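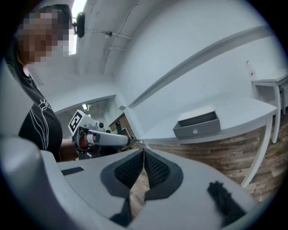

Fig. 5: Thin white lines on a black T-shirt

Section 5. Printing white on black

White ink on dark cloth is our favourite thing to do with the Cluletti table press, and we hope it becomes yours too! It asks a bit more of you than black on white does. The ink is thicker, it dries in the mesh faster, and dark cloth shows every thin patch. Take it slowly the first time and have an old T-shirt ready for practice.

You should already have the press bolted down and level (Section 2) and a screen coated, exposed and washed out (Section 4). If your screen still feels tacky, leave it overnight and come back to it.

What you need

The press with the small or large board fitted
Your finished screen
One tub of Ventura opaque white, 700 g
The soft squeegee (part 932, the one with the green handle)
Board glue and an old plastic card
Parcel tape
A heat press or a household iron, plus baking paper
Plenty of damp rags

Note: the hard squeegee, part 981, is for paper and card only. It will print on cloth, but it scrapes most of the white back off again and you'll wonder why everything looks grey.

5.1 Getting the ink ready

1. Open the tub and stir from the bottom with a flat stick. White settles more than any other colour we sell, so keep going until there are no streaks and no lump left in the corner.
2. Lift the stick. The ink should fall off in a slow, heavy ribbon. If it sits there like butter, stir in a teaspoon of clean water and try again.
3. Put the lid back on between prints, even when you're only stepping away to fetch another shirt.

Caution: never add more than three teaspoons of water to a full tub. Thinned white creeps under the edges of the stencil and fine lines swell up and join together.

5.2 Loading a T-shirt

1. Spread a very thin layer of board glue with the plastic card. It should feel like the back of a sticky note.
2. Pull the shirt over the board, neck end first, with the side you want to print facing up.
3. Smooth it from the middle outwards with flat hands. Don't stretch it! A stretched shirt springs back when you peel it off and your nice round circles go egg-shaped.
4. Check that the collar sits square to the end of the board. The centre line marked on the board helps a lot with this.
5. Run a lint roller over the print area.

5.3 Loading a sweatshirt

Sweatshirts are thicker and heavier, and the fleece inside grips the board, so they need a little more room.

1. Fit the large board and raise the hinge by one notch on both sides.
2. Turn the shirt so that the back faces up, then tuck the sleeves and hood, if there is one, underneath where they can't drag.
3. Keep pockets, zips and thick seams off the board completely. A seam under the screen lifts the mesh and leaves a bald ring around itself.
4. Lower the screen and look at the gap. You want the thickness of a coin between mesh and cloth when nobody is pressing.
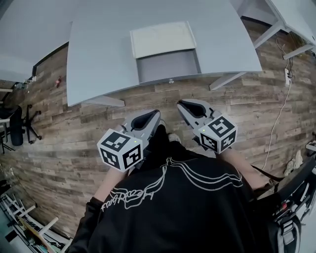

Big back designs are wonderful on a sweatshirt, and looping lines and joined-up lettering suit the soft surface very well. Keep your thinnest line no finer than a ballpoint stroke until you've got a feel for it. Letters with small closed loops (e, a and o) are the first to fill in, so open them up a touch in your artwork before you make the film.

5.4 Making the print

1. Tape over any open mesh around the edge of the stencil, on the cloth side.
2. Spoon a line of ink across the screen at the end furthest from you. Be generous.
3. With the screen raised, push the squeegee lightly across so the ink fills the stencil. We call this the flood, and it also stops the mesh drying out.
4. Lower the screen. Hold the squeegee with both hands, leaning slightly towards you, and pull in one steady stroke with firm, even pressure.
5. Flood again, then lift the screen gently from the front.
6. Have a look! The first coat will probably seem a bit thin, and that's fine.
7. Dry the surface with a hairdryer on warm until it no longer marks your fingertip.
8. Lower the screen and pull once more. Leave the shirt exactly where it is between coats.

Getsemaní Villaseñor, who wrote the original course sheets for our Gukcombe workshop, likes to pull the second coat a little softer than the first. Try it on fine artwork. The white sits up on top of the first layer and the edges stay lovely and sharp.

5.5 Setting the ink

1. Peel the garment off the board and let it air dry flat.
2. Cover the print with baking paper.
3. Press at the cotton setting with no steam, moving an iron slowly so that every part of the design gets several minutes of heat.
4. Turn inside out and press the back of the print too.
5. Wait three days before the first wash, then wash cool and inside out.

Caution: polyester and polyester blends can scorch or go shiny. Test inside the hem first and use a lower setting for longer.

5.6 Cleaning up

Scrape leftover ink back into the tub, then wash the screen with cool water and a soft sponge straight away. Hot water makes white ink go rubbery in the mesh. Hold the screen up to a window: if you can see daylight through every line, it's clean. Stubborn spots come out with Seltuvwood screen wash, left on for the time printed on the bottle and rinsed from both sides.

Store screens upright, away from the radiator. For pinholes, blurred edges and prints that crack after washing, go to Section 8.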